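Search this repo... Go

# Weretti Shelf Notes

Hi! This is the README for my bedroom tidying notes. It's a plain folder of text files and one spreadsheet, all about how small household things get put away on open shelves – which cubby they go in, what they get carried over in, and where they end up a few days later. I started it because I kept moving the same stuff from one spot to another, and I wanted to see if writing it down would help me settle on a layout.

## What's in the folder

- `items.csv` – one row per thing, 163 rows in all
- `moves.csv` – one row each time something changes place, 282 rows
- `layouts/` – 8 text files, one for each way of filling the shelf
- `words.txt` – the names I use for places and containers

The columns in `items.csv` are name, color, size (small, medium, awkward), home and notes. "Awkward" is a real category and I'm keeping it. It covers anything that rolls, anything with a cord and one very annoying desk lamp.

## How the layouts are named

I named them after whatever was on my mind that week, so please don't look for a system. Darkisov is the oldest one and sorts by color (pretty, but I could never find a thing). Zornside sorts by how often I reach for something. Dvorak puts the everyday items in the middle, like the keyboard does with letters, and it's the one I'd try first. Layout files list cubbies from top to bottom, left to right, with a blank line for an empty one.
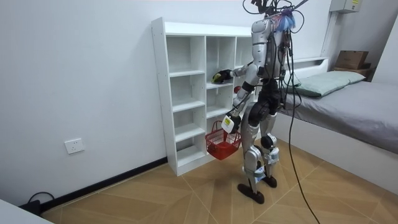 Open cubbies are lovely for getting at things and terrible for hiding them, so most of my notes are about what goes at which height. Dvorak is built on the middle compartments, the ones at roughly chest height where an arm goes straight in. The little red basket with the grid sides is written as `basket_s` in `words.txt`, and a basket carried by its handle to a tall white shelf like this one is logged as a "basket trip". Items handled one at a time are logged as "single", even if they came over in the basket, so you'll sometimes see both kinds of row for the same thing. I put bigger, heavier stuff down low and the rarely used stuff up top – you can swap those if you're taller than me!

## Reading the moves file

Each row has the item, the old place, the new place, the kind of trip and a short comment. Four comments come up over and over:

1. `back` – it went to its home cubby
2. `near` – it landed one cubby away
3. `parked` – put down for now, home to be decided
4. `huh` – I found it somewhere and can't explain it

Please leave the `huh` rows in if you make charts. They're my favorites, and taking them out makes the parked numbers look a lot better than they should.

## Known problems

A few items have two names (the tape is also "sticky roll"). Sizes are by eye. Some October rows have no trip kind because I hadn't thought of that column yet, and I don't plan to guess at them now.

## Using it

Copy it, change it, rename every layout if you like. If you send me a new layout, use the same top to bottom order and tell me what kinds of things you were storing.

Last edited Sunday, June 12, 2022

Filed under: Home & Closet, Small Data, Tidying

Contact | © 2022 Weretti Shelf Notes | Back to top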